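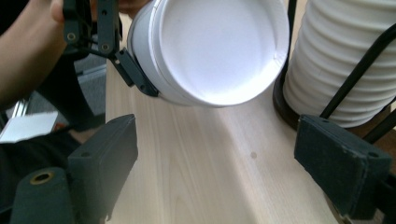 I drove out to Nondport expecting to be told that a paper cup is more interesting than I thought, and I was told so before I had my coat off. Henex holds its open day every November in a low building behind the bus depot. The firm supplies cups, lids and dispensers to cafes and offices, and once a year it lets the public in to see how.

The welcome talk was given by Kevin Valderrama, who runs the site. He claimed that the company "rethinks the cup from the rim down." I asked what had been rethought. He said the rim. Asked for more, he said it rolled more tightly than the old one and so was kinder to the lip. I drank from the old one and the new one at the tasting table and could not tell you which was which. Neither could the couple beside me, who had come for the cake.

The tour takes 2 hours and should take one. A good part of it is spent in a corridor looking at posters. When we did reach the forming hall, half the line was stopped for cleaning, and our guide described what we would have heard if it had been running. I would rather have heard it. The half that was working was worth seeing. Flat blanks go in at one end, get wrapped into a cone and sealed down the side, and come out with a bottom and a rolled lip. If you look inside a finished cup you can find the seam with your fingertip. The guide seemed a little sorry that I had.

Upstairs is the part they call the pouring room, laid out like an office coffee corner. White cups sit nested in a dark holder on a pale wood table, and visitors are invited to pull one off the stack. The pitch is that Henex cups never stick together. My first came away cleanly. My second brought another cup with it. The guide said it was a dry day and that static does that. The leaflet says "one cup, every time" and makes no mention of the weather.

To be fair, the nesting is neat work. The rims in a tall stack line up in even ridges, and I have bought plenty of cheap cups that lean over by the time you get to ten. Whether that matters to anyone filling a break room is another question. These cost more, and nobody at Henex would say how much more without taking my email address.

The rival in these parts is Jisness, over in Zamudio, whose cups I use at home. They were mentioned 7 times during the tour and never by name. I counted because the corridor was long.

There is a shop on the way out. A carton of 639 cups seemed an odd number to me, and the woman at the register agreed that it was. I bought nothing.

Parking is free but the lot has room for 148 cars and was full by ten in the morning, so come early or use the bus. Coffee is included and is decent. The cake was gone before noon. Children under five are not allowed in the forming hall, and there is nowhere else for them to wait except the corridor with the posters.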